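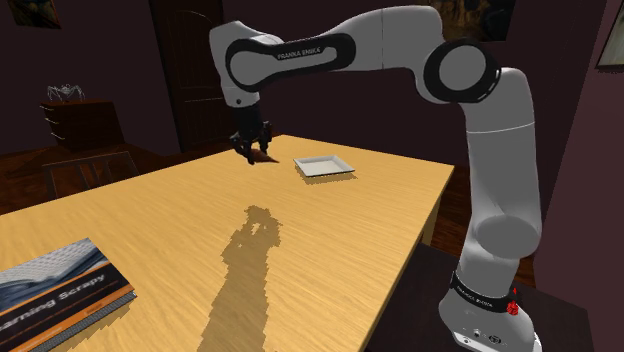
Is a hardwax oil a good finish for a table that gets used every day?
It is, provided the table gets a second coat and is left alone for the full cure. Most of the complaints I read concern tables put back into service too early.

Drindow Hardwax Oil, Clear Matte: long-term review

I have had Drindow on three surfaces for 14 months: a maple dining table, a birch desk and a set of oak shelves. The table matters most for this review. It gets three meals a day, homework, and the occasional hot mug put down without a coaster.

Application

The can says to sand to 120 or 150 grit and stop there. I went to 180 on the desk out of habit and the oil took unevenly, with a faint patchiness near one end that is still visible in low light from the side. On the table I stopped at 150 and had no trouble.

Stir the can thoroughly. The matting agent settles into a dense layer at the bottom, and a quick turn with a stick won't lift it. An under-stirred can goes on satin at first and gets flatter toward the bottom, so a top and its legs may not match.

I applied it with a white non-abrasive pad, worked it in along the grain, waited 9 minutes and wiped off everything that would come off. The instructions allow up to 30 minutes before wiping. In my shop that was too long. The surface had started to grab by then and the cloth left lint in it. Spread the used rags flat outdoors to dry or put them in a sealed metal can of water. They can self-heat and catch fire if left in a pile.

Second coat the next morning, thinner than the first. I used a gray pad between coats only where the grain had lifted.

Color

Clear is a relative term. On maple it gives a light amber cast, close to what you see when you wipe the bare wood with mineral spirits. On oak the change is stronger. Anyone who wants the raw-wood look should try the Nollasau white-tinted oil, which I have used on one sample board. It held the pale color but showed pad marks more readily.

Durability

Water left overnight under a plant pot produced a dull ring on the desk. It came out with a fresh dab of oil and some rubbing. Red wine wiped up after dinner left no mark on the maple. Vinegar did, a small pale spot near the end of the table, and that one needed light sanding before it would take oil again.

Abrasion is average. The area in front of the most-used chair has gone slightly shiny from sleeves and plates. Tancombe rates its own floor-grade oil at 2,000 rub cycles, and Drindow publishes no comparable number, so I can't compare them on paper. A Malik polyurethane on my old kitchen table wore better over a similar period, but when it did scratch, the repair meant stripping the whole top.

Care

Damp cloth, mild soap, dry afterward. Spray cleaners with ammonia dulled a test patch in a week. I recoated the table once, in April, and it took less than an hour including the wipe-down.

Complaints

The lid is poor. Once it has been pried up twice it no longer seals, and the remaining oil skins over. I now decant into small glass jars filled to the brim. The smell lingers for several days in a closed room. The label gives coverage for smooth softwood only, and oak used noticeably more than the printed figure.

Rating: four out of five. I would buy it again for tables and shelves. For a desk I would probably use the satin version, as the matte shows fingerprints around the drawer fronts.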